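Six weeks with the countertop steam oven and I am still finding excuses to turn it on! I bought the Plina after eating at Blažena Šimek's place in March (she did a whole salmon in hers, on a bed of fennel, and I went back for thirds). It holds 5 quarts in the tank, fits my half-size pans, and the door shuts with the nicest soft thud.

Bread is where it really won me over. I give the loaf 11 minutes of full steam, then 30 minutes dry, and the crust crackles like crazy. Leftover rice comes back fluffy, eggs peel clean, and broccoli stays bright green – my kids eat it now, plain!

Two gripes: the drip tray is shallow, and the beeper could wake the whole street. Delali Gbeho says hers can be muted by holding down the timer button, so I'm trying that tonight.

Next up is custard, in the little glass jars.

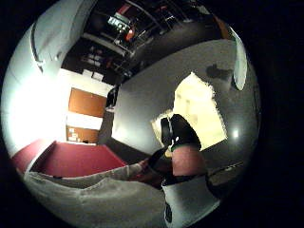
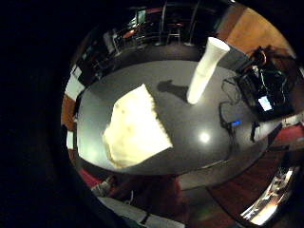
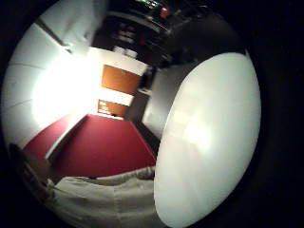
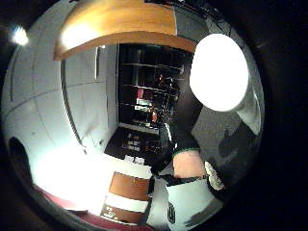

Four from the same day, indoors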